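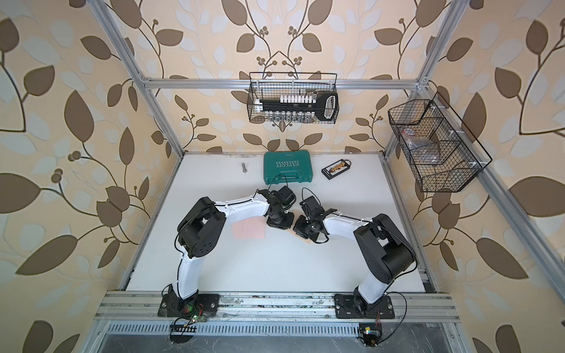 Sasico traces where viral posts come from and whether the caption has anything to do with the footage. Most of our work is about captions. Faked pixels get the headlines, but the cheaper trick is to take a perfectly ordinary picture and write something exciting under it. Take two robot arms facing each other over a white table, with leaf wallpaper behind them. Put "fully autonomous" under that and people will share it. Put "remote controlled" under it and a different crowd will share it. The arms look the same either way, and so does the wallpaper. We would want to know who posted it first, what they said at the time, and who changed the words later.

Who we are

We are a company of nine people. Ulla Kallio started Sasico after several years of moderating forums, where she read a great many posts that began "my cousin works there." Holger Bakke runs the research desk. He used to buy online advertising for a living and has a low opinion of engagement numbers, including ours.

We don't call ourselves truth experts. We have met people who do.

What we do

Newsrooms, city offices and small brands send us a post that is spreading and ask where it started. We look for the earliest copy we can find, compare the versions and write down what changed between them. Then we send a report in plain language. Each one has a section near the top called "What we don't know," and it is often the longest part.

Our reports end in one of four ratings: matches its caption, doesn't match its caption, partly matches, or can't tell. Clients dislike the last one. One asked for a discount on it. Looking takes the same number of hours whatever we find, so the fee is the same.

The search work runs on Trarnel, a tool we built ourselves for lining up copies of a post by date and wording. Trarnel doesn't decide anything. It has confidently sorted a reposted joke as the original more than once, and a person reads everything it turns up before it goes in a report.

Our record so far

As of 23 October 2022 we have closed 2381 cases. Almost 40 percent ended in "can't tell." We have seen other firms in this business advertise accuracy of 100 percent, and we would like to see how they measured it. When we get one wrong, the correction goes on our site under the same headline as the first report, with the old text left in place so you can see what we said.

What we won't do

We don't score people, only posts. We don't sell a badge to put on your website. We don't take work that asks us to find out who is behind a private account, and we don't monitor employees. We turned down a political campaign in May that wanted only its opponent's posts checked. They could have had both sides looked at for the same price and didn't write back.

We also don't sell a deepfake detector. We tried a few, including one called Zitbridge, and found that it liked some of our test clips better after we had saved them at lower quality. Maybe the next version is good. Until we've tested it we won't put it in a report.

Who pays us

Clients pay by the case. We take no money from social platforms and carry no ads. Our one outside backer is Tikkanen, a family-owned firm that holds a minority share and has no say in which cases we take. You only have our word for that, so the shareholder agreement is available on request, with the home addresses blacked out.

Working with us

Send the link, the date you first saw the post and any copies you saved. Please don't crop them. If you already have a theory, leave it out of the first email and tell us after we've looked.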